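Shared Work Surfaces in Student Project Rooms: Use, Layout and Storage
Project report, Department of Interior Planning, Irnitz College
4 Dec 2019
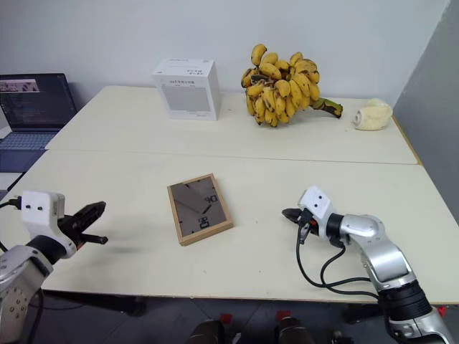

1. Background

The Tanoli project room was opened to second-year students in September. It replaced two smaller rooms on the same floor and was furnished from existing college stock. No written rules on the use of tables were issued at the time. The department asked the project group to study how the tables were being used and to propose a layout that could be kept in order by the students themselves.

2. Existing arrangement

The main work surface consists of two cream tables pushed together, with the rear table against the white wall and a light gray partition to the right. The tabletops meet in a thin straight seam. Students reported that sheets of paper laid across the seam were difficult to draw on, and most moved their work to one table or the other.

Items of very different kinds share the surface. On the day recorded, a large bunch of ripe bananas and a white cardboard box were on the rear table, and a square wall clock with a light wooden frame lay face up on the front one. An open laptop stood at the left.

3. Method

The group kept a log of the surface over 21 working days. Each entry gave the type of item, the table on which it was found and whether it was still present the next morning. A total of 858 entries were made. A short questionnaire was also given to users of the room, and 63 completed forms were returned.

4. Findings

The rear table was used mainly for storage. Items placed near the wall tended to remain there overnight, while the front table was cleared more often. Food was commonly left on the rear table, and several respondents asked for a separate place to keep it.

The clock was a frequent subject of comment. Respondents wished to have it hung where it could be read from a seated position. The group supports this request, which would also free the middle of the front table.

Boxes were the items most often left without a name. In some cases they remained for up to 2 weeks.

5. Recommendations

5.1 The rear table should be assigned to storage and the front table to active work.
5.2 Food should be moved to the Pekine shelf unit in the corridor.
5.3 The wall clock should be mounted on the wall above the rear table.
5.4 All boxes should carry a name and a date of removal.
5.5 The seam should be covered with a drawing board when large sheets are in use.

6. Further work

The Illania room has tables of a different height and was not included in this study. A comparison is planned for next term, using the same log form.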